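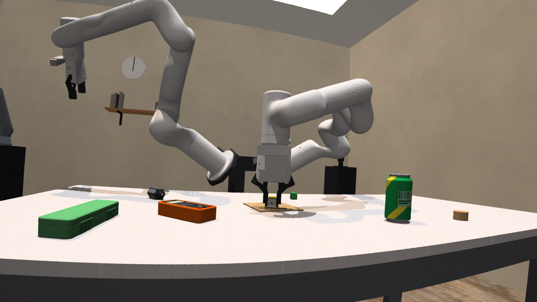
Week 4: Why crashes happen at quiet rural crossroads

Welcome back! Last week we did urban signals, so today we head out of town. This is my favorite unit of the whole course, partly for the math (easy, I promise) and partly for the detective work. You look at a crossroads with fields on every side and hardly any traffic, and you wonder how two drivers could possibly fail to see each other. Then you stand at the stop line for ten minutes and start to get it.

Please have the Tustine worksheet with you. We'll use the same site all the way through.

The site

Tustine Road meets Derkach Lane at a right angle. Derkach Lane has stop signs on both approaches. Tustine Road has no control at all and traffic on it runs at 55 mph. There is a low hill to the west, and a hedge on the southwest corner that belongs to the farm. The record covers three years and lists 4 crashes, all of them involving a driver who pulled out from Derkach Lane. Fanni Orbán went through the written statements for us, and the same sentence keeps turning up in slightly different words: "I stopped, I looked, and it was clear."

Take that sentence seriously. Some drivers say it when it isn't so, but a good many are describing what they really experienced, and our job is to ask what they could have seen from where they stopped.

Sight distance, step by step

Two different distances matter, and students mix them up every year, so go slowly.

Stopping sight distance is what the driver on the main road needs in order to notice a problem and come to a full stop. Start with speed. 55 mph is 80.7 feet per second. Allow 2.5 seconds for the driver to notice and react, and the car has covered 202 feet before the brakes do anything. For braking, we take a steady deceleration of 11.2 feet per second squared. Speed squared, divided by twice the deceleration, gives 291 feet. Add the two parts together and you have 493 feet on level ground.

Now the fun part. From the Derkach Lane stop line, looking west toward the hill, the measured sight distance is 487 feet. So we're already six feet short, before anyone has thought about a wet road or a tired driver!

Intersection sight distance is what the driver at the stop line needs in order to pick a safe gap. For a passenger car turning left onto a two-lane road we use a gap of 7.5 seconds. Multiply by 80.7 and you get 605 feet. Compare that with 487 and you can see how a careful driver gets into trouble. They look left, the road is empty as far as the hill, they check right, and they go. A car that was hidden by the hill when they looked is six seconds away.

Try the left turn again with traffic at 50 mph (73.3 feet per second). You should get 550 feet. Better, but still short. Then work backward: what speed would make 487 feet enough? Bring your answer to the seminar.

What the driver brings to it

Geometry is half the story. The other half is eyes and attention, and Marjatta Rantala's guest session on this was so good last year that I've built most of this section from it.

First, our eyes jump when we scan. During the jump we take in very little, and the brain fills the gap so smoothly that we never feel it. A motorcycle can sit inside that gap. A slower turn of the head, with a second look in each direction, helps a lot.

Second, there is the windshield pillar. If two vehicles approach a crossroads at steady speeds on a collision course, each one stays at the same angle from the other driver's seat. It doesn't drift across the view, so nothing catches the eye, and if that angle happens to fall behind the pillar it can stay there for several seconds. Draw this one out on squared paper. It's a lovely result and it sticks once you've drawn it yourself.

Third, expectation. Someone who has crossed Tustine Road every morning for years and met no one has been taught, very patiently, that no one is coming.

Reading a crash report

A few habits to pick up now:

Write down where the vehicles came to rest separately from where they hit. Newspaper accounts often give only one of these.
Keep speed estimates apart from speed limits.
Note the time and the sun. Two drivers on an east-west road at 7 a.m. have very different mornings.
Use "crash" or "collision" in your write-up. "Accident" suggests that nothing could have been done – and we're here to find out what could be.

One more point, and please read it twice. These reports are about people who were hurt, and in some cases died. Families live near these roads. Don't share the statements outside class, and don't guess at blame in the margins.

Treatments to compare

For the seminar, each group takes one treatment and argues for it at Tustine Road:

Trim or remove the hedge (Botond Bakos's group)
Lower the speed on the main road, with something physical to back it up
Realign Derkach Lane into two offset T intersections
Roundabout (Erzsébet Jakab's group, who asked for it by name!)

Give the likely effect on severity as well as on number. A roundabout may leave you with plenty of minor bumps and still be the best choice on the list, given the angles and speeds involved. Hedge trimming is cheap, but check the sight line first. Which obstruction sets the 487 feet, the hedge or the hill?

Reading before Sunday: chapter 3, and Judit Kocsis's notes on gap acceptance. Skip the appendix unless you like integrals. Worksheets go in the tray by the door.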